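3. Bins, Wear and the Look of Bare Metal 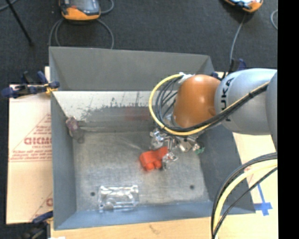
Figure 1. A grey metal bin with flared sides. The floor is brushed and scuffed, with pale streaks and scratches.

3.1 Why the bin matters

Most work on storage and picking treats the bin as a plain box. We did too, until our first weeks at the Norkau site, and we are very glad we changed our minds! A bin has a surface, a slope and a history, and all three affect how easy it is to find a small part lying in it. In this section we look at the bin by itself, before turning to the parts in Section 4.

The type we chose has flared sides, so the opening is wider than the floor (Figure 1). The people who pick by hand at Norkau like this shape a great deal. Parts dropped near a wall tend to slide back toward the middle, and a hand has room to come in at an angle. Straight-sided bins of the same floor area were tried earlier by Engelhardt and Görtz in the Flotwood study, where corners were the main source of complaints.

3.2 Surface

Bare metal is a wonderful material to study, and a difficult one. The floor in Figure 1 shows pale diagonal reflections across its upper part, and the scratches themselves catch light as thin bright marks. A clear plastic item, such as the one lying on the left side near the front, has few colors of its own and takes on much of what lies under it. On a scuffed floor its outline has to compete with every streak nearby.

The walls behave differently from one another. The broad back wall has a matte look, while the band of metal below it is reflective, with an irregular edge of dark blotches and thin vertical streaks. We kept these as two separate surface classes throughout the paper, matte and reflective, and did not average over the whole bin.

Two small round holes near the front of the floor deserve a mention. They are dark against the grey, and in our early labeling rounds they were sometimes marked as parts. Idalina Teixeira suggested giving the holes a label of their own, and this cleared up most of the disagreement between labelers - a small change that we now recommend to anyone starting a similar set.

3.3 Bins used in the study

We used 4 bins of the flared type, all supplied by Lenz and all in daily use before they came to us. None was cleaned beyond a wipe with a dry cloth, and none was repainted. From these we gathered 3695 labeled views. The least worn bin contributed 100 views with an empty floor and the most worn contributed 200, which gave us a baseline for scratches alone.

Wear was rated by Sheena Innes and Salamatu Ayaaba, working apart, on a scale running from "fresh" to "heavily scuffed." Their ratings differed mostly on the sloping walls, where a mark can seem deep from one side and vanish from the other. In those cases the bin was turned and rated again under the same lamp, and the second rating was kept.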